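Chapter 4
The Arm in the Dining Room

In the first three chapters we worked with parts on a bench. Now the arm goes into a home. Bernice Agbeko built hers in Tillville, with a Kwofie controller and a budget of 3000 dollars. She chose the rice cooker as the first task, for the reason that a hinged lid is a good test of reach.
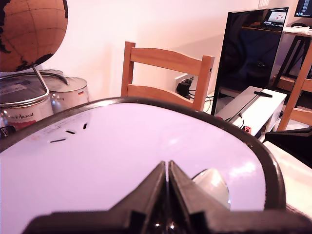
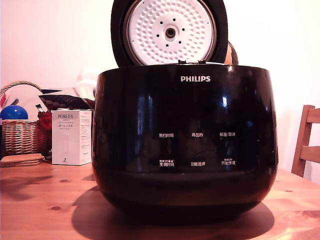
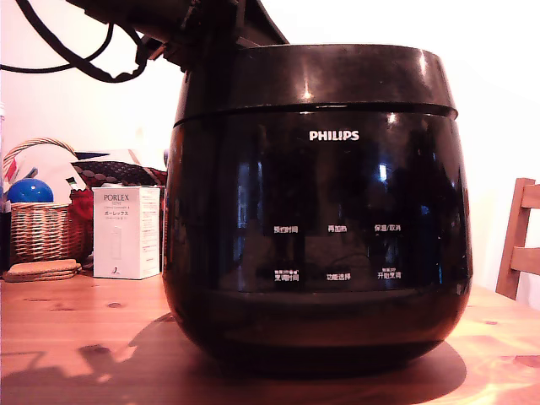

Figure 4.1. The work area. First picture: the gripper with its two fingers nearly touching. Second picture: the cooker with its lid open. Third picture: the lid closed and the arm over it.

Before you write any code, measure the height of your table and the height of the lid when it stands open. In Agbeko's notes the second value is 406 mm. The lid turns through 90 degrees, so the path of the fingers must be a curve. We start with this curve in Section 4.1.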